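Thread on getting our short film ready for festivals. I've had the same questions in my inbox since February, so I'm putting the answers in one place.

The film is called Ninadon. It's a horror short set at a closed ferry terminal. A night clerk keeps selling tickets for a boat that stopped running years ago. I wrote and directed it. It played its first festival on a Saturday at 11 p.m., which is a good slot for this kind of thing.

Budget first. We had very little. The largest single cost was the terminal location, then food, then sound. The cast worked for deferred pay and I have a signed agreement with each of them. Get those signed before the shoot. I got one of mine signed in a parking lot on the last night and I don't recommend it.

We shot it over two weekends in Contreras. Nights only. The terminal had one working outlet on the ground floor, so most of the lights ran off batteries. If you're scouting, bring a lamp and plug it into every outlet you see.

The script was 14 pages when we started and 9 when we shot. I cut the whole opening, where the clerk drives to work. People understand that a clerk got to work somehow.

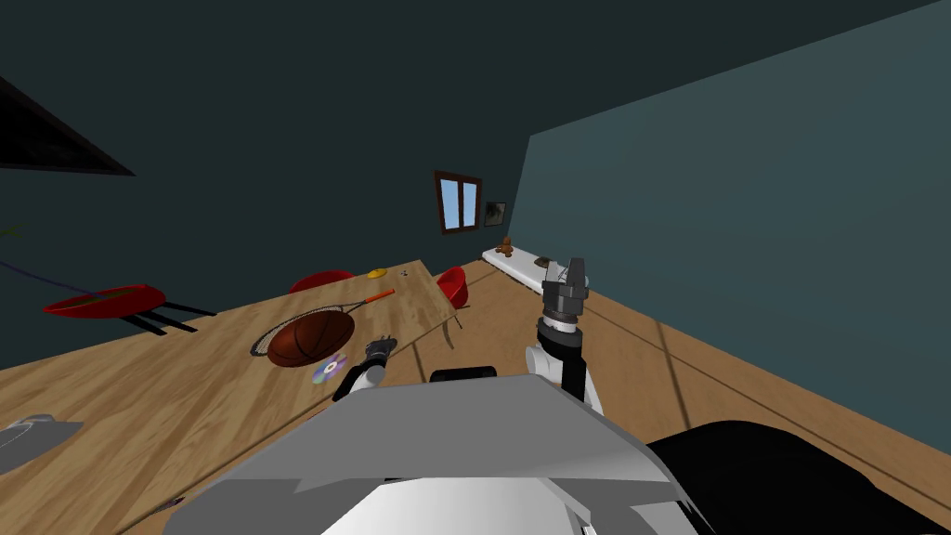
The edit took much longer than the shoot. My first cut had all the scares in the second half and the first half was dead. I moved the scene with the intercom up to minute three and left the rest alone for a week. When I came back to it I only had small trims to make.

Sound is where I'd spend more next time. We recorded room tone in the waiting hall but forgot to get any in the ticket booth, and most of the dialogue is in the booth. I drove back by myself later and recorded it. You can still hear a small change in the air on one line if you listen on headphones.

The music is by a two-person band called Droltel. They sent me a folder of unfinished tracks and I picked from that. We have a written license for festivals and for online release. Those are separate rights and some festivals ask for proof, so have the paperwork in one folder with the captions, the poster and the stills.

On submissions: I made a spreadsheet with the deadline, the fee, the maximum run time and the premiere rules for each festival. Read the premiere rules carefully. A few won't take a film that has been online anywhere, even for a day. I took our rough cut off a public link before I sent anything out.

I set a limit of 800 dollars for entry fees and stuck to it. Early deadlines are cheaper. I also wrote to a few smaller festivals and asked politely about a fee waiver. Some said no, some didn't answer, and a couple said yes. It costs you an email.

Horror festivals were a better fit than general ones. The general festivals that wrote back mostly said they liked it and had no block to put it in. A genre festival already has the block. I should have sent to those first and saved some of the fees.

Plodanico was the first festival to take it. It's small. They run everything in an old movie house with 321 seats, and the late block was not full, but the people who came stayed for the Q&A. They also tested our file the day before, which I was grateful for. The picture was fine and the surround mix was too quiet, and we had time to send a new one.

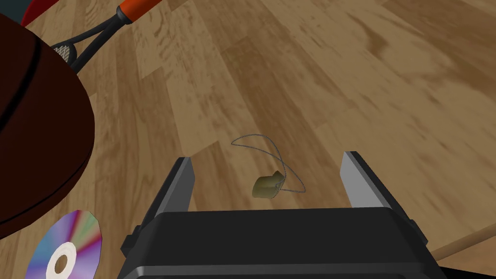
Do you need to go to the festival in person if your short gets in?
It depends on how far away it is and whether they cover a room. I go when I can drive there. When I can't, I send a short recorded intro and thank the programmer by email.

When I do go, I watch the other shorts in my block. That's how I met the person who is shooting my next one. We talked in the lobby about how they lit a stairwell, and the rest came from that.

Postcards: I printed too many. People take them if there's a screening time written on the back. They don't take them if it's only the poster. Write the time by hand if you have to.

Rejections. I've had a lot of them, and most are form letters. I log the date in the spreadsheet and move on to the next row. One programmer sent real notes and said the last shot ran long. I looked at it again, agreed, and took 52 frames off the end. Every festival after that got the new version.

Someone asked if I'm turning it into a feature. I have an outline and no money. The feature would follow the people who bought the tickets, with the clerk as a smaller part. I'm not in a hurry with it.

Someone else asked where to watch it. Right now only at festivals. Once the run is over it goes online for free, with captions from day one. I'll post the link on this account when it's up.

Last thing for tonight. If you worked on the film and haven't received your copy, send me a message with your current email. Three of them bounced. The stills folder is still open to cast and crew, and you can use anything in it for your own pages as long as the photo credit stays on.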